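Borkirex Cell Planner, single-seat license

Reviewed by Elisa Sanna, May 20, 2018

We bought one seat of Cell Planner in November to answer a narrow question: whether a two-finger gripper on a mid-size arm was worth putting in next year's equipment budget. The seat cost $1,258 for 12 months. Support is billed separately. The vendor's reseller, Fosteteck, quoted a hardware trial at several times that, with a deposit.

Setup took an afternoon. The installer wants a dedicated graphics card and will run without one, slowly. Room models are imported or built from flat panels, and the stock gripper attaches to the wrist with its own camera view.

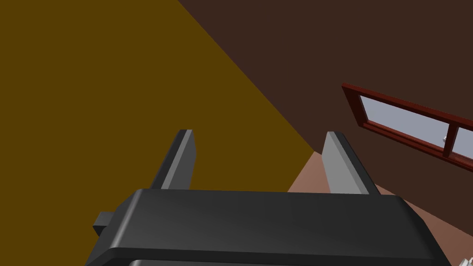 Simulation and Rendering

The wrist view is plain. Walls are single flat colors, mustard and dark brown in our test room, and light is even everywhere. For reach and clearance checks this is enough. The parallel fingers and the full width of the housing are in view ahead of the camera, which matters when the purchase decision depends on how close the tool can get to a wall or a window frame. Anyone planning to budget for a vision system should look elsewhere. Surfaces have no texture, and glare from a window can't be judged from a pane drawn as flat pale gray.

Po-yen Hsueh ran the same layout with the Negri and Lasitham gripper models. Swapping them takes over 20 minutes per tool, most of it re-entering joint limits that the program should keep.

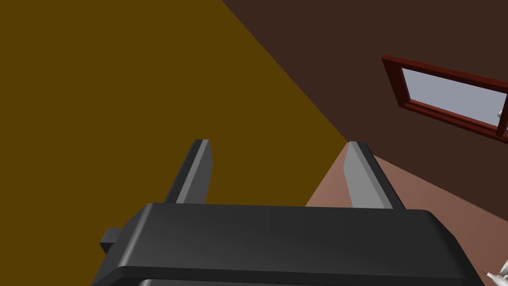 The cost sheet is the better half of the product. It lists arm, gripper, mount, cabling, guarding and training on separate lines, and each can be moved to a different budget year. Export is to spreadsheet only. Currency is fixed when the project is created and can't be changed later. The manual is 82 pages and has no index.

We'll renew for one more year, on one seat. The gripper line stays in the budget, and the hardware trial has been dropped.

Rating: 3.5 out of 5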